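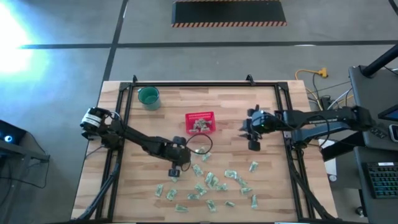

Green packets on a butcher-block worktable, with a red basket and a mug.

Against the Small Basket

The usual advice on single-serve packets (tea, sweetener, seasoning, drink powder) is to put them in a small basket. I think the advice is wrong as normally given. It treats the container as the solution and says nothing about capacity, orientation or the rate at which packets are used.

Consider capacity first. A rigid box has a volume that can be stated. A basket of crumpled packets does not, in any useful sense. A flat packet stacks; a folded one holds air on both sides and props up its neighbors. The packets in the photograph are folded or crumpled into rough rectangles, nineteen of them on the tabletop and a small pile of what look like more in the basket. Their total bulk depends almost entirely on how they are laid in. Dropped at random, they form a heap. Stood on edge in rows, the same packets take less room and can be removed one at a time.

Sajib Patwary, who managed stock at Sikder when I worked there, kept a log of the supply drawer in the break room. Over one March it recorded 694 packets put out and 462 used. The remainder went to the bottom of the container and stayed there, under each new refill. The loss had no connection with the size of the basket. It came from filling from the top and taking from the top.

Mesh sides are a second weak point. They are recommended because the contents can be seen, and for fruit or clothespins that is a fair argument. For packets of a single pale color it has little value. A glance through a grid shows that there are packets inside and does not show whether there are three layers or one. Corners also catch in the openings, especially where a packet has already been bent. A solid-sided tray with a low front edge gives a better reading of stock from a normal standing height.

Dilani Amarasinghe has argued against me on this, and her point deserves a fair statement. A basket is fast. Packets can be swept off a table and into it with one hand, and a method that takes longer will be abandoned within a week. I accept the premise. My answer is to fill less often and in smaller lots. Nine packets, stood on edge, can be placed in well under a minute. The rest can stay in the carton they came in until the row is down to its last two.

The mug is a different matter. A mug on the same table will be used as overflow if it is left within reach, and it is the worst container of the lot for flat goods. Move it before starting.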